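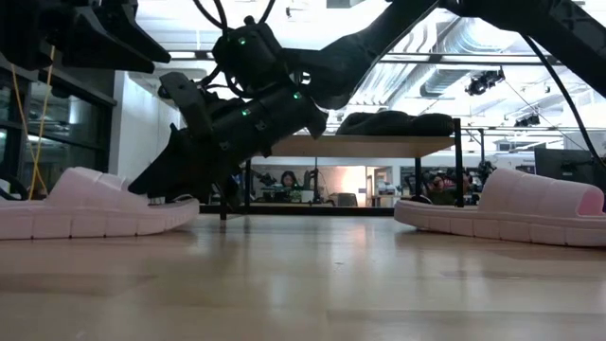

Figure 6. Slipper task, first contact. Two slippers on the worktop, one arm reaching into the left slipper.

6. Setting up the slipper task

6.1 Purpose

This section covers the footwear chore in the Kuria household set. The task is to bring two slippers together, side by side and facing the same way, as a person would leave them by a door. It takes most people a few seconds. It is included because it remains a fair test of whether an arm can do ordinary tidying without help.

Read Section 4 (Arm start-up and stop controls) before you begin. The steps below assume that both arms have been homed and that the stop button has been tested.

6.2 What you need

One pair of soft slide slippers with thick soles
A clear worktop within reach of both arms
The task file for footwear, version 2 or later
A soft cloth for the gripper fingers

Note: Slides are preferred to closed slippers. The open strap gives the fingers two possible holds, on the strap or on the sole, and the choice made by the controller is recorded as part of the result.

6.3 Placing the slippers

1. Wipe the worktop and the fingers. Dust on a glossy surface alters how far a sole slides when pushed.

2. Put one slipper near the left side of the worktop and the other near the right. Leave the middle clear.

3. Turn the slippers so that their toes do not point the same way. A pair that starts out parallel makes the task too easy and the run will not be scored.

4. Check that each sole is flat on the surface. If a slipper rocks, press it down by hand and let go.

5. Move both arms to the ready position. The fingers must be clear of the straps.

Caution: Keep hands off the worktop once the arms are live. The fingers taper to a point and will pinch.

6.4 Running the task

1. Load the task file and choose "Pair, side by side".

2. Set the speed limit to 10 per cent for the first run. Do not raise it until the arm has finished one full run without a stop.

3. Press Start and keep one hand on the stop button.

4. Watch the first contact. The fingers should enter the slipper slowly and close on a single layer of material. If they close on the strap and sole together, stop the run and record it as a bad grip.

5. Let the arm try again if it drops a slipper. Up to two further tries are allowed for each slipper. Do not straighten a slipper by hand during a run – the run is void if you do.

6. When the arms return to the ready position, press End and enter the result.

Note: A puffy strap gives way under the fingers and springs back when released. The slipper may turn as it is put down. This counts as a fault of placing, and the grip is still marked as good.

6.5 Scoring

Full pass: both slippers upright, side by side, toes the same way.
Part pass: both slippers upright and together, but toes not in line.
Fail: a slipper on its side, off the worktop or still held at the end of the run.

6.6 What to expect

In the Unstead trials, run by Sheyla Taipe and Bořivoj Lukáč, the task was repeated 1,000 times with one pair of slippers. The arms scored 280 full passes. Most of the remaining runs were part passes, with the second slipper left at an angle to the first. Results with a new pair were lower until the grip settings had been adjusted.

These figures should be read with care. A full pass shows that the arms can pair slippers on a clear surface at a known height. It does not show that they can find a slipper under a bed, tell the left from the right in a heap, or work round a pet. The present version is not suitable for unattended use in a home.

6.7 Common faults

Fingers touch the sole but do not close: the grip height is set too high. Lower it by 2 mm and repeat.

Slipper is pushed along the worktop: the approach is too flat. Choose "Steep approach" in the task file.

Arm stops above the slipper: a cable has reached its limit. Press Stop, free the cable and home the arm again.

Both arms reach for the same slipper: the slippers are too close together. Go back to 6.3, step 2.

For folding tasks, go to Section 7.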